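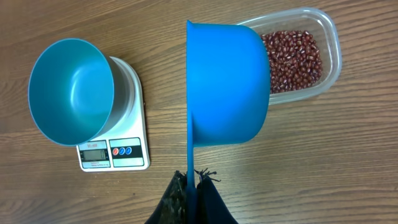

Quick one, bean post, because Kelechi Fashola asked me twice for the stew and I keep forgetting to write it down.

Dry beans. 228 grams for the two of us plus lunch. I used to do it by the mug and it came out different every time – soup one week, cement the next. Soak overnight, plenty of water, lid on. Last batch got nearly 24 hours becuase I went out to Ivthorpe and missed the train back. Fine. Maybe a bit softer.

Drain, rinse, fresh water, simmer. No salt yet, I know people argue. Onion, two peppers, garlic, blend it rough. Fry in more palm oil than feels decent till it goes dark at the edges. Then beans in, salt, thyme, half a cup of the cooking water.

Chukwuemeka Ekpo says his mum adds crayfish and that mine is "beans with opinions". Tried it with crayfish in April. He's right, annoyingly.

Best beans so far are from the Abdelaziz shop, the one past the bus depot. The supermarket ones take forever and half the skins come off. Bought 5 bags before they closed for the refit so I'm set till summer.

Freezes ok. Plantain on the side if theres any left that isn't black. Rice if not.

Still need to write up the flatbread, that one's a mess. Next week probaby.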